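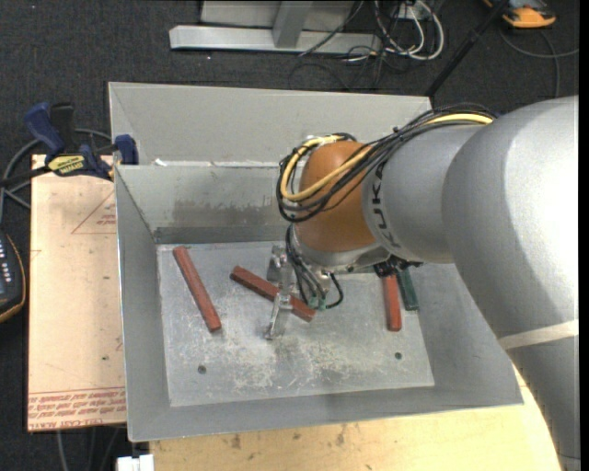

Posted in: Node log
March, 11:40 pm
by the Potcombe node operator

Validator back in the active set at 9 this evening after the client upgrade. Missed attestations during the restart cost less than I had budgeted. The Ollano client now prunes old state on its own, so the weekly cron job is gone. Disk use dropped enough that I can put off buying the larger drive until summer.

The token itself had a poor day. USR opened flat, sold off through the Asian session and recovered a little of it by lunch. Volume on Usier was thin the whole way down. The order book showed one wall of 2000 tokens on the bid side, pulled and replaced several times a minute. I don't trade against that sort of thing any more. I had a limit order in for 1000 well under the market and it did not fill. Left it open.

Funding on the perpetual went negative in the afternoon for the first time this month. Shorts are paying longs, and the spot price hardly moved when it flipped. Last time this happened the basis closed within a day. I noted the rate in the spreadsheet and took no position.

Spent the rest of the afternoon on the Furtună bridge. The withdrawal I started last night was still pending this morning with 42 confirmations showing on the source chain. Their documentation gives a lower threshold than that. The status page said all relayers were healthy. I checked the contract directly and the message had been committed but never proved on the destination side, so the relayer had skipped it. You can submit the proof by hand if you have the leaf index. The explorer doesn't expose the index, so I pulled it from the event log, built the proof with their command-line tool and sent it with a higher gas limit than suggested. First attempt reverted – wrong root, one epoch stale. Second attempt went through. Funds arrived in the next block.

I am moving the rest off the bridge this week. The fee is fine and the contract did what it should, but I don't want to depend on a relayer that drops messages and reports itself healthy. Keep a copy of the proof script in the repo with the epoch check added.

Staking rewards: claimed and restaked. Gas on the claim was higher than usual, worth batching these monthly. Logged the fair value at time of receipt for taxes. The export from Usier still puts its timestamps in local time with no offset, and the daylight saving change has shifted every row after it by one hour. Corrected by script, checked against the chain for nine rows, all matched.

Governance vote on the emission cut closes at midnight. Voted yes. Quorum is short as I write this and I expect it to fail on turnout – same as the last one.

To do: rotate the withdrawal key, test the backup node from cold, cancel the open order if it is still there in the morning.

3 comments
Share 0
Search this log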